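Renting by the week: Ese Onyeka on nine years of running a boarding house

Sat 25 November

Ese Onyeka bought the Kakport from a man who wanted to move closer to his daughter and didn't care much what happened to the building. It had 26 rooms, two kitchens and a boiler older than she was. She had worked until then in the billing office of a dental practice.

"I knew how to send an invoice and how to talk to somebody who didn't want to pay it," she says. "That was my whole training."

The Kakport stands two blocks off the main street in Sinton, between a tire shop and a former bank. Most of the people who stay there are in town for work: line crews, traveling nurses, a few men who have been at the grain elevator every harvest for as long as she has owned the place. Others are between apartments. The shortest stay she takes is a week. The longest is still going on, in a back room on the second floor.

She charges by the week and takes a deposit of $100. The price is the same for every room except the corner ones, which have two windows. She thought about raising the rate last July, when the insurance came up for renewal, and decided to cut the cable package instead. Three people moved out over that. "Two of them came back," she says. "The third one I still see at the gas station and he still brings it up."

Breakfast is not included and never was. Each floor shares a kitchen, and each room gets one shelf and one drawer. She supplies the basics and replaces them when they wear out or walk away.
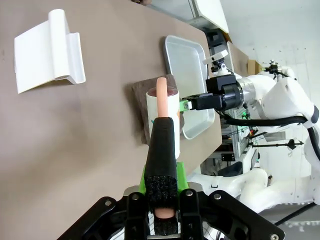 White mug, brown towel, metal tray.

The plates come from restaurant closings. She got most of the current set when Bakalis, the diner by the highway, shut its doors and sold everything down to the napkin holders. She paid $339 for the lot and drove it home in two trips. She won't buy anything that has to be washed by hand, and she won't buy sets. If one bowl goes missing from a mixed shelf, she says, the shelf looks the same as it did before.

The rules are taped inside each kitchen door and fit on one page. They used to run to four. Over the years she took out everything she found she wasn't willing to enforce, including a line about shoes. What's left covers smoking, guests, quiet hours and the refrigerator. Food with a name on it belongs to that person. Food without one can be eaten after Sunday night.
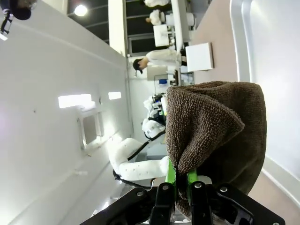
What do people complain to you about the most?

"The stairs. They're wood and they're loud, and half my people work nights. I put down carpet treads two years ago and that helped for a while, then the treads got thin. I need to do it again before spring."

She keeps a list of repairs in a spiral notebook and works from the top. Plumbing goes first whatever else is on the page. Last winter a pipe burst behind the second-floor shower, and the bill came to $516, with another two days of her own time spent pulling up wet flooring. She does the painting and most of the tile herself. Electrical work she leaves alone.

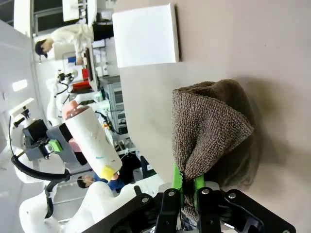

Laundry takes up more of her week than anything else in the building. She runs two washers and two dryers in the basement, and sheets go through on a fixed schedule, by floor. For the first few years she bought white towels, on the theory that bleach would fix anything. It didn't fix coffee, hair dye or work boots. She has gone over to dark ones for the kitchens and bathrooms, brown terry cloth like the towel bunched up in the gripper here, and they last until the edges go. Then they get cut down for rags. The sheets are still white, and she says she'd change those too if she could find a color the guests would put up with.

She buys detergent in five-gallon pails through Vindosar, a supply house that delivers every other week. It used to be every week. "You learn to store things," she says. One room on the ground floor that could be rented out is full of paper goods, light bulbs and spare pillows, and she has stopped adding up what that costs her.

Does she ever turn people away? Sometimes – usually on the phone, before they've seen the place. She asks everyone the same few questions: how long, what for, and what hours they keep. A person who gets irritated by the third question will probably not enjoy sharing a kitchen. She doesn't run credit checks. She does call the last landlord, and she listens for how long it takes them to answer.
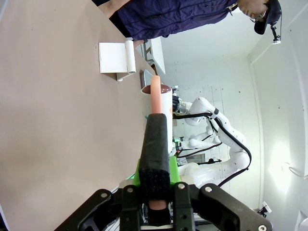
A white cup, and beside it what looks like a sausage.

On holidays she cooks. It started because four of the nurses were on shift through Thanksgiving and came in at different hours, and she left a turkey and a pan of rice out with foil on top. Now people ask about it in October. She makes jollof, which was her mother's dish, and somebody always brings a pie from the grocery store. This year she had to borrow chairs from the tire shop.

She has had two offers for the building, one of them serious. The buyer wanted to turn it into six apartments. She asked where the people living there would go, and he said they would find something. She's still thinking about what she'd do with her own time if she sold – go back to billing, maybe, or travel a little – and hasn't called him back.

For now the next job is the stair treads. She has a sample on her desk, dark gray with a rubber back, and wants to put three down on the first flight and leave them a month before she orders the rest.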